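Speaker notes -- Declan Prendergast, Nalley Library

Slide 1. Welcome members and introduce Eylül Tuncer, who will take the second half.

Slide 2. The library's loan policy changes in March. Standard loans move from 18 days to 22. Renewals remain at two per item -- pause for the handout to go round.

Slide 3. Reference works may be borrowed overnight with written approval from the desk. Local maps stay in the reading room.
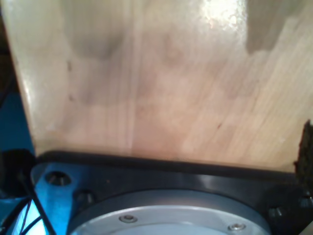

Will items already on loan receive the longer period?
Items borrowed before the change keep their original due date, and the new period applies from the next renewal.

Slide 4. Hand over to Ms. Tuncer for interlibrary requests.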